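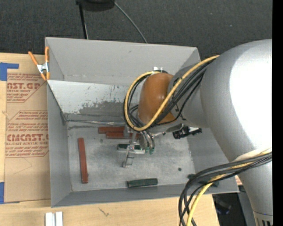
Pièce jointe 1 au ticket 1767 – bac de prise, blocs rouges et verts, pince en position basse.

Ticket n° 1767
Projet : Cuvgate (tri de blocs en vrac, projet étudiant de master)
Ouvert par : Åsmund Myklebust
Période : novembre 2022
Priorité : normale
État : résolu, surveillance en cours

Symptôme
Le cycle de prise s'arrête en défaut d'effort pendant la descente dans le bac. Le défaut ne sort pas à chaque cycle. Il vient surtout quand le bloc visé est près de la paroi avant ou dans le coin côté bras. Les blocs du milieu passent presque toujours. Message dans le journal : « effort Z hors limite, descente interrompue ».

Matériel concerné
Bras, pince à doigts courbes avec embouts verts, bac gris posé sur la table en bois. Logiciel de planification Jakix, configuration du groupe Policarpio reprise en septembre sans modification.

Ce qui a été vérifié
Zéro du capteur d'effort refait bras à l'arrêt, pince vide. Pas de changement.
Hauteur du fond du bac remesurée au palpeur. L'écart avec la valeur enregistrée est de 2 mm, le fond réel étant plus haut. Valeur corrigée. Le défaut devient plus rare dans le fond du bac mais reste présent à l'avant.
Vitesse de descente réduite de moitié. Le défaut sort quand même, un peu plus tard dans le mouvement.
Essai à vide, sans aucun bloc, sur les mêmes positions : 9 défauts relevés, tous du côté du coin avant droit. Les blocs ne sont donc pas en cause.

Commentaire – encadrement, atelier Rostdale
Regardez les câbles avant de retoucher aux seuils. Sur la pièce jointe, le second faisceau (noirs et jaune) retombe par-dessus le coin du bac. Si le poignet descend à cet endroit, le faisceau peut appuyer sur le rebord et le capteur le compte comme un contact. Vérifiez aussi le serrage de la pince à ressort orange sur le panneau, coin opposé.

Réponse – Åsmund Myklebust
Confirmé. En guidant le bras à la main vers le coin, on sent le faisceau se tendre et la lecture en Z monte sans que les doigts touchent quoi que ce soit. Serrage du panneau contrôlé, pas de jeu.

Correction appliquée
Faisceau remonté et repris par une attache plus haut sur le bras, avec assez de mou pour la rotation complète du poignet. Zone interdite ajoutée dans Jakix autour du coin avant droit. Seuil d'effort remis à sa valeur d'origine. Configuration enregistrée sous la révision 1192.

Essais après correction
Série complète relancée sur les deux couleurs, toutes positions. Aucun défaut d'effort. Une prise manquée sur un bloc vert collé à la paroi avant, la pince s'est refermée à côté. C'est un autre problème (détection), à ouvrir dans un ticket séparé.

Reste à faire
Reporter la nouvelle hauteur de fond dans le fichier partagé du groupe.
Contrôler l'attache après chaque changement de pince.
Fermer le ticket après la prochaine séance si le journal reste propre.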